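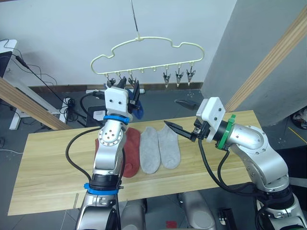
Small sock hangers - clip spacing and load

pitar_625
Joined June

I am trying to settle on a layout for a small clip hanger used only for socks. Mine is cream plastic with a wavy outline and a straight bar underneath. The bar has eight hooks, and the clips are metal. The hanger has a single suspension point at the top, so anything clipped near one end tilts the bar.

Current practice is one sock per clip, toe up, starting at the left end and working inward. A dark blue sock goes on first, then the red one, then the light gray ones. Is there a better order?

ramari
Start at the center. With one suspension point, the tilt depends on weight times distance from the middle. A sock on the end hook does the most harm, and it does it while the other end has nothing to offset it.

michiels_7
Disagree. If you fill the center first, you have to reach past hanging socks to get at the outer clips. Alternate the ends instead: left, right, left, right. The bar is out of level for one sock at a time and then comes back.

ramari
That works with an even number. The original poster lists socks of different colors, so I would not assume pairs.

pitar_625
Not always pairs. I lay them out flat on the table first, side by side, all pointing the same way, and pick them up in that order. It saves turning each one in the hand.

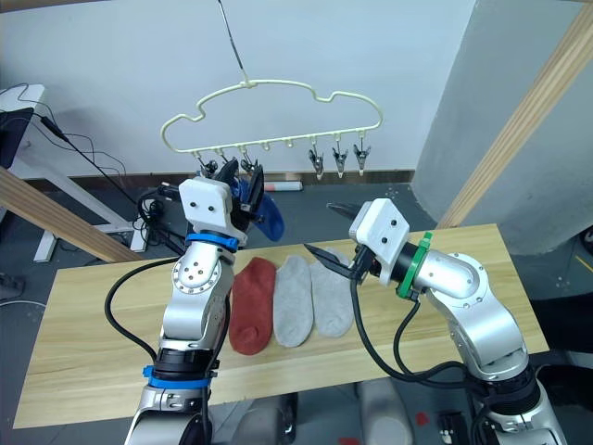 The toes point to the front edge of the table, so the cuff is at the far end. For toe-up hanging I grip the toe and lift. For cuff-up I would have to lay them the other way around.

plomora
Why toe up? The cuff has the elastic in it, and metal jaws leave a mark on a thin toe. I clip the cuff at one side, 5 mm in from the edge, and let the toe hang.

michiels_7
Toe up puts the heavy wet part at the bottom only if the cuff is the thicker end. On a ribbed sports sock it is. On a thin dress sock it makes no difference.

plomora
Water collects at the lower end either way. A wet cuff dries slower than a wet toe on every sock I own. I went back to cuff up after 3 washes.

ramari
On the hanger itself: are the clips fixed or can you move them between hooks?

pitar_625
They lift off. I usually leave a gap in the middle and group the clips toward the ends.

ramari
Then that is your tilt problem. Move one clip from each group inward and try again before changing the order.

pitar_625
Will do. I am keeping toe up for the thick ones for now.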